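Zeredari completes facade and entrance works on four-storey housing blocks

November 2022

Zeredari, the housing management company, has completed the external refurbishment of its four-storey apartment blocks in the Edwards estate. The programme covered 375 flats and was carried out in 3 phases. Grulico acted as main contractor for render, painting and rainwater goods.

The work was limited to the building envelope and the areas directly in front of the entrances. Windows were inspected and resealed where needed – full replacement was not part of the contract. Downpipes were checked at every joint and fixed with new brackets.

The colour scheme uses a light base coat with orange vertical bands on part of the stock. Other blocks have an orange-beige plaster finish, with the stairwell bays picked out in white. Existing hedges and shrubs were kept, and scaffolding was set back from the planting wherever the pavement width allowed.
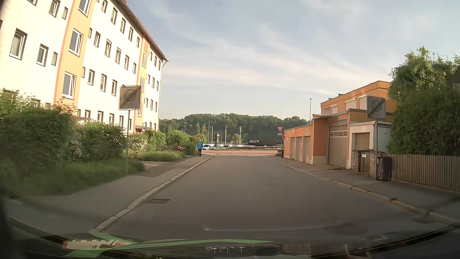
Cream-white facade with orange bands, seen along the street.

Entrances follow one standard arrangement: a flat canopy over the door, glazed door panels and a handrail beside the steps. Tenants had asked for better light in the stairwells, so the glazing in the bays was cleaned and its seals renewed. Lamps on the landings now switch off after 60 seconds.

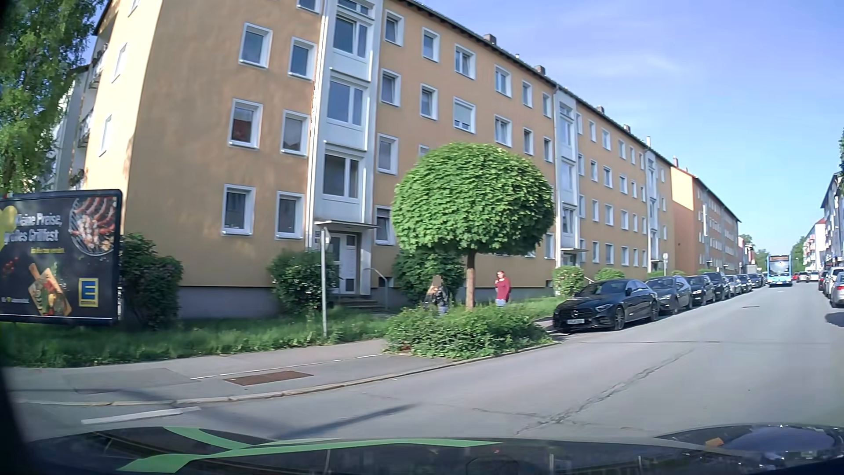

Roller shutters fitted by tenants remain the responsibility of the household. Zeredari will repair the surrounding plaster if a shutter box is removed, provided that notice is given 6 weeks in advance.

Final inspection took place in October. Minor defects, mainly paint runs at plinth level, are being corrected by Grulico at no charge to tenants. Maintenance of the new surfaces passes to Jivo, which already looks after the stairwells and green areas on the estate.

Tenants can report remaining defects to the Zeredari service desk in writing, stating the block, the entrance and the floor.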